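Acta de la reunión de octubre
Club de Lectura y Senderismo Carum
Lugar: salón de la planta baja de la Pensión Csizmadia
Inicio: 18.15

Preside Neville Bainbridge. Toma notas la secretaria. Asisten 17 socios y dos personas que vienen por primera vez, a las que se recibe con un aplauso y con café.

1. Acta anterior
Se lee y se aprueba con una corrección: la novela que se comentó en septiembre se terminó de leer en grupo en el refugio, no en el autobús de vuelta.

2. La salida a Pemberg
¡Qué salida tan bonita! Todos los que intervienen coinciden en que ha sido la mejor del año. El sendero del río estaba recién desbrozado, las hayas empezaban a cambiar de color y la lectura en voz alta junto al molino salió mejor de lo que esperábamos (se pasaron el libro hasta los que habían jurado que no leerían). Neville propone repetirla en primavera, empezando por la orilla contraria, para ver las cuevas con buena luz. Se acepta sin votación, porque ya estaban todos hablando de las cuevas.

Queda anotado que el tramo de la cantera resbala mucho con lluvia y que conviene llevar bastones. También que el bocadillo se come antes de la subida y no después.

3. Fin de semana de invierno
Es el punto que más tiempo ocupa. La idea es pasar dos noches fuera, con una caminata larga el primer día y el segundo dedicado entero a la lectura, con chimenea si puede ser. Se comparan dos alojamientos, la propia Pensión Csizmadia y el albergue de Surnano. El albergue tiene una biblioteca pequeña y preciosa, con mucha literatura de viajes, y el dueño nos deja usarla hasta la hora que queramos. La pensión queda más cerca de la estación y las habitaciones tienen baño propio.

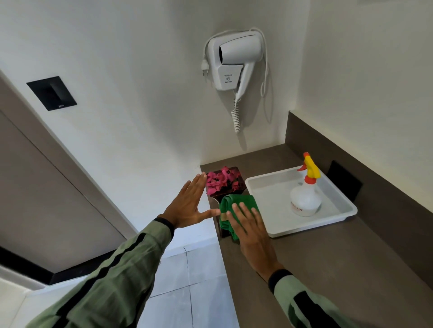 ¿Hay que pagar la reserva entera por adelantado?
Basta con una señal de 15 euros por persona; el resto se abona al llegar.

Se vota a mano alzada y gana Surnano con holgura. La biblioteca ha pesado muchísimo. Quien prefiera habitación individual debe decirlo al apuntarse, y los que lleguen en tren irán en los coches de los demás desde la estación, como siempre.

4. Libro para el fin de semana
Tres propuestas sobre la mesa: una antología de cuentos de montaña, un diario de una travesía polar y una novela epistolar de más de 3000 páginas en varios tomos, defendida con un entusiasmo admirable y descartada entre risas. Sale elegida la antología. Cada asistente escogerá un cuento y lo presentará en 5 minutos, sin destripar el final. Se ruega de verdad lo de no destripar el final.

Una de las nuevas socias se ofrece a traer también un cuento propio, escrito este verano. Se le dice que sí de inmediato y se le reserva el último turno de la tarde.

5. Mapas y préstamos
Faltan por devolver el mapa de la sierra norte y la guía de aves. Se pide que todo el mundo mire en las mochilas. Se compra un segundo ejemplar de la guía, que está muy solicitada desde que vimos los mirlos acuáticos en Pemberg.

6. Ruegos y preguntas
Se pregunta si pueden venir perros a Surnano. Neville llamará al albergue para confirmarlo y avisará por correo.
Se pide que las rutas se envíen con el desnivel bien visible. Aceptado.
Se felicita a quienes prepararon la merienda, en especial por la tarta de castañas, cuya receta se adjuntará al próximo boletín.

Se levanta la sesión a las 20.05. La próxima reunión será en el mismo salón y a la misma hora; hay que traer elegido el cuento.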